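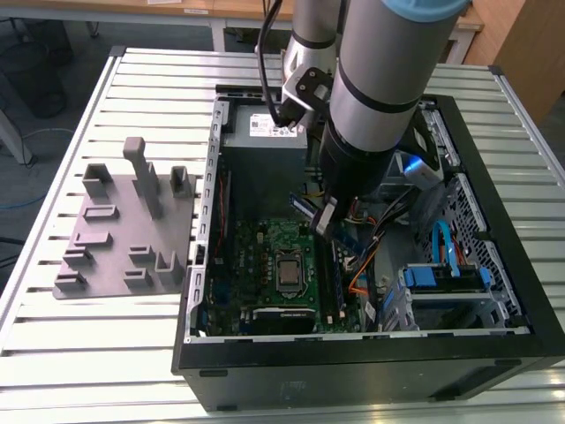 Demonstration gathering for computer assembly

Print this page | E-mail this article

Demonstration gathering is the part of robot learning in which examples of a task are recorded so that a control program can be trained to copy them. In computer assembly the task is usually the fitting or removal of parts inside a desktop case, such as memory modules, expansion cards and cables. Each example, called an episode, holds the camera pictures together with the positions of the arm and the state of the gripper from start to finish.

Background

Industrial arms that fit parts into machines have long been programmed point by point. This works well where every part arrives in the same place, and badly where a cable may lie across a slot or a case may sit slightly turned. Learning from examples was taken up for such work as a way of covering these small differences without writing a rule for each.

The Redodus collection, begun in April by Fabian Aebischer at the firm Levo, is one body of examples of this kind. It was planned around single, short actions that can later be joined together. The first release held 181 episodes, of which 60 dealt with memory modules.

Work area
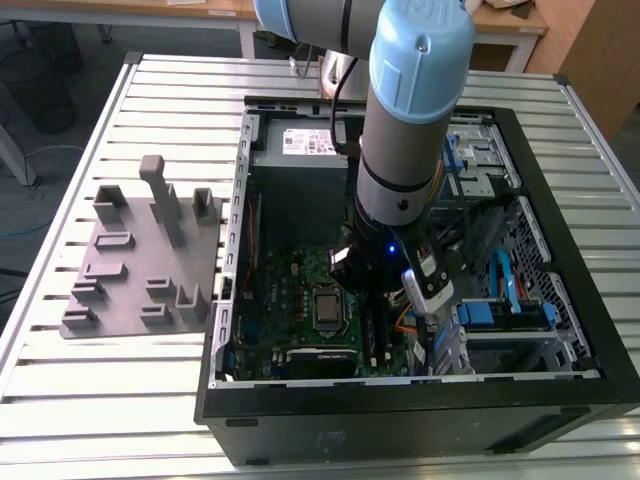
The layout of a work area affects how far the examples can be reused. If the case is always clamped in one spot, a trained program tends to fail when the case is moved by a small amount. Redodus therefore lets the case rest on the table in slightly different places between sessions. With the case on its side, the motherboard faces upwards and the gripper can come down to it from above. A grey 3D-printed plate with raised holders of several shapes stands to the left of the case. The arm's starting height is changed as well, though only within a narrow range.

Recording an episode

An operator guides the arm through the task by means of a hand-held controller. Recording starts before the arm moves and ends when the gripper has been drawn back clear of the part. An episode in the Redodus collection lasts nearly 60 seconds at most. Longer attempts are stopped and begun again.

Operators work in sessions of 8 episodes and then change over. Differences between operators are kept on purpose, as a program trained on one person's habits may copy pauses and detours that have nothing to do with the task.

Camera views

Most collections use at least one fixed camera and one on the wrist. The fixed view shows where the arm is in relation to the whole case. The wrist view gives more detail close to the fingers, but it changes with every movement and can be upset by reflections from bare metal. 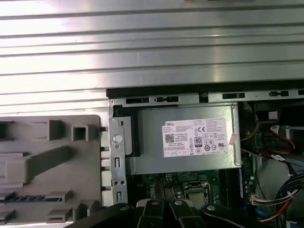 Wrist view of the power supply, processor and gripper fingers.

The pictures from all cameras must carry matching times. In the Amow file format, used for Redodus, the times are stored with each picture and checked when the file is closed.

Sorting and labelling

Each episode is watched by a second person, who marks it as complete, incomplete or spoiled. Spoiled episodes are those with missing pictures or a broken time record. Incomplete ones are kept in a separate folder and may be used to teach a program what a poor attempt looks like. The Nguyen scale, which has 6 grades, is used to note how smoothly the arm moved.

Print this page | E-mail this article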